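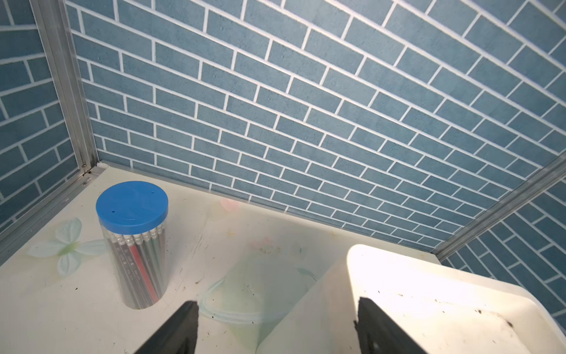
3.2 Containers and reach

Shared desk stores fail in small ways. Pencils go missing, lids go missing, then people stop putting things back. Our earlier survey (Sisodia and Tazi, the Pastden site) had 65 replies, and over 45 of them named the same trouble: can't see what's inside without opening it. So for the second round we looked at see-through containers first, drawers second.

The clear canister did well on this. Pencils kept upright, rubber ends towards the lid, screw top on. People could tell what was in it from across the table. Drawback is the lid. Two hands needed, and a lot of users left it off by the end of the day. Abbas Ranjbar's notes from the Mathur office say much the same, allthough he had a push-fit lid there, so not a straight comparison.

Drawers are the other way round. Quick to open, one hand, but contents hidden untill you pull. An open tray on top helps a bit, as the things used most tend to drift up there anyway. We did not label the drawers. Should have done, probably; see 3.4. 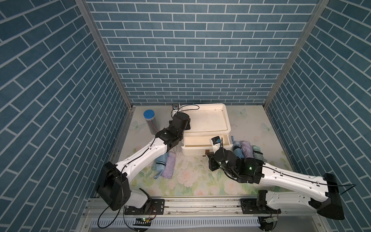 Figure 3. Drawer unit with open tray and part-opened drawer, lidded canister to its left, folded umbrellas at either side.

Umbrellas were the awkward item. Too long for most desk drawers even when folded, and no one agreed where they belong. Jyoti Uniyal asked users to set them out flat, side by side, next to the drawers. Took up a good deal of surface. But they were found quickly and put back in the same spot more often than in the Hivora trial, where a stand was used. Colour seems to matter here: light blue, lavender and mint are easy to tell apart at a glance, and users asked for "the mint one" and so on without being prompted.

Returns were scored out of 100 per user, 3 points off for each item left out. Scoring by Ermelinda Abreu, re-checked in April. Lids left loose were scored as half an item, a rule we brought in late and applied backwards to the earlier sheets.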